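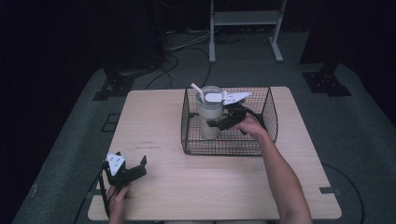 Page last changed: June, in the evening

Can a machine put the cups away yet? Tips for the chores it can't do, and the few it nearly can

I get more mail about this than about limescale, so I have finally given it a page of its own. People write in asking if they should hold off on a new dish rack, or a better broom closet, or a proper set of shop bins, because surely a robot is coming to do all of it. My answer is still to go ahead and buy the rack!

I do follow the subject, mind you (my family will tell you I follow it through dinner). The job I always look at first is the plainest one in the house, a tumbler with a lid and a straw going in or out of a wire basket. You and I do it while talking on the phone. For a pair of gripper jaws it is a fussy bit of work. The cup is tall and wants to tip, the straw sticks out past everything, and the basket has a rim to clear on every side. Even with a person's own hands working the grippers, one on the cup and one waiting, you have to come at it from the side and get the jaws around the body just under the lid. That happens to be the right place for fingers too, so I'll start there.

Tall cups and tumblers

Take hold below the lid, never by the lid. Lids pop, and the straw goes with them, and then you are on your knees with a dishcloth. If you keep your tumblers in a basket, pick one with low sides and let each cup have its own corner. Wire mesh is my favorite for this, as drips go straight through and you can see what is in there from across the kitchen. Put a folded towel underneath on a wooden table or the rings will be there until you sand them off. Ask me how I know.

Straws come out for washing every time. A narrow brush, warm water, a drop of soap, and stand them upright to dry. I have not seen a machine that will do that one and I am not holding my breath.

Floors

Floors are where the machines have earned their keep. I have had a Bassi floor sweeper for 7 years now, and it does a decent job on flat carpet and bare boards as long as I do my share first. My share is cables. Any cord lying loose on the carpet will be found and chewed, so gather the slack, tie it with a strip of old fabric, and run it behind a table leg or along the wall. It is a good habit with or without a sweeper, particularly in a workshop where you walk backward carrying things.

Laundry

Washing and drying have been machine work since my grandmother's day, and folding hasn't budged. I still fold on the bed. Shirts first while they are warm, then towels, then the socks, which I put off.

The shop bench

A reader who runs a small packing shop called Collero wrote me a lovely long letter about trying an arm from Javley for putting parts into trays. It was happy with 71 of the parts they carry, so long as each one lay the same way up in the same spot, and it made a mess of the rest. They kept it for the dull parts and went back to hands for the others, which sounds very sensible to me. What helped most, they said, was laying strips of tape on the bench to show where each tray belongs. I have since done it on my own bench, and the trays stay put and so does my temper.

So if you would like your house or shop to be ready for whatever comes, these are worth doing now, and they'll make life easier for the people in it meanwhile:

Give every basket and tray one home, and mark it with a bit of tape.
Use open baskets for things you reach for daily.
Keep the table clear except for the job you are doing.
Leave a hand's width around anything tall.
Tie up cords before you sweep.

The old Forkisness kitchen booklet, which I quote far too often, gave about 417 hints for the home, and I would guess most of them still need a pair of hands. Next on my list is the page on jar lids, which is badly out of date, so do send me your tricks for the stubborn ones.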